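Session 9 handout: wiping, washing and other wet jobs

Shared workshop evening course, spring block (May)
Notes by Estrella Espinoza

Last time we got as far as picking up a folded towel off a flat table, and a few of you asked when we'd get to something useful. So, sinks! I love sinks as a practice job. A sink has almost no flat surface anywhere, it's shiny, it's hard, and there's a faucet planted right where you want your wrist to go. If your arm build can get a cloth in and out of a basin without banging the rim, you've already solved most of what goes wrong in a home build.

1. Before you run anything

Read the whole sheet first, please. I know, I know, but last block two groups skipped to part 3 and we spent the evening re-zeroing elbows.

Do a dry pass with the speed slider at 30 percent and no cloth. Drive the gripper to the left edge of the basin, then over the middle, then back out the way it came. Save those as named poses (I call mine EDGE, BOWL and HOME, you can call yours what you like as long as your partner can read it). Holger Strand's group is on the Zikia controller, which wants the poses in a separate file, so you people should copy the template from the Erkby folder before you start. Everyone on Lenum can save straight from the pendant.

The cabinet doors stay shut during a run. Keep your own hands out of the bowl whenever the motors are live, even if the arm is just sitting there looking bored.

2. The wipe

What you want is a bunched cloth and light pressure. A flat cloth slides out of the fingers the first time it drags, and a tight ball only touches at one spot. Grab it somewhere near the middle, let the corners hang, and start on the rim before you go down into the bowl. The rim is your reference. Once you know how hard you're pushing there, you can follow the curve down toward the drain.
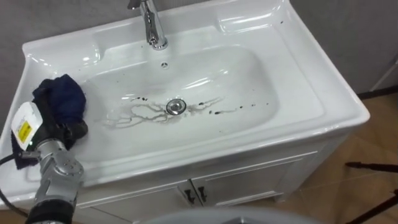

Fig. 1. Cloth on the left side of the rim, streaks around the drain.

Two things trip people up at this point. The first is glare. A glossy white bowl under ceiling lights gives you bright patches along every curve, and if you've set your dirt detector by brightness alone it gets very confused. Try it on the darkest marks first, then loosen the threshold a little at a time until it starts picking up shadows, and back off one step. My own setting ended up at 105 on the Hong vision module, but that was with my lights and my bowl, so treat it as somewhere to begin.

The second is the stopper. It sits in the middle like a little speed bump, and a straight stroke across it will catch the cloth. Go around. I draw the path as a horseshoe, open toward the front, and lift a bit between strokes. Write down how many strokes you used and what was left over afterward — we'll compare on the whiteboard.

3. The wash

Now we put the fabric in soapy water, and everything you learned in part 2 gets heavier. Soaked cloth pulls down on the wrist a lot more than you'd expect, so redo the payload setting before you try to lift. On my test run the wrist reading went up by 243 on the raw scale between a dry cloth and a soaked one (same cloth, same pose). Your number will be different. Log it anyway.

Foam is the other nuisance. It hides the fabric edges, so pick your grasp point before the suds build up, and hold on to it. Dip, swish, pause, lift partway, let it drain. Keep the cable slack up along the forearm and well above the water line. Check your tie points by hand before every single run.

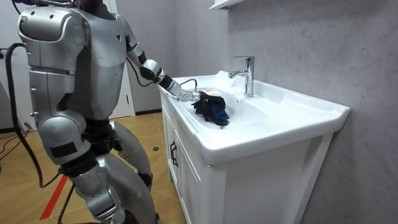
Holger Strand wrote back on the draft of this sheet: I'd put the pause before the lift at longer than you think. We had ours at two seconds and the water kept dragging on the cloth, so the force limit tripped over and over. Doubled it, no more trips. Also please tell people to slow the swish down near the faucet, our elbow comes around wider than the gripper does.

Good points, both of them, and I've changed the template pause to four seconds. On the elbow thing: stand to the side of the robot for one slow pass and just watch the joint, forget the hand completely. You'll see where it swings out.

4. To hand in

Your pose file, your stroke notes from part 2, and the wrist readings from part 3, dry and soaked. A short paragraph on whatever went wrong is worth more to me than a perfect log, so don't tidy it up too much. Wring the cloths out over the bucket and hang them on the rail by the back door when you're done.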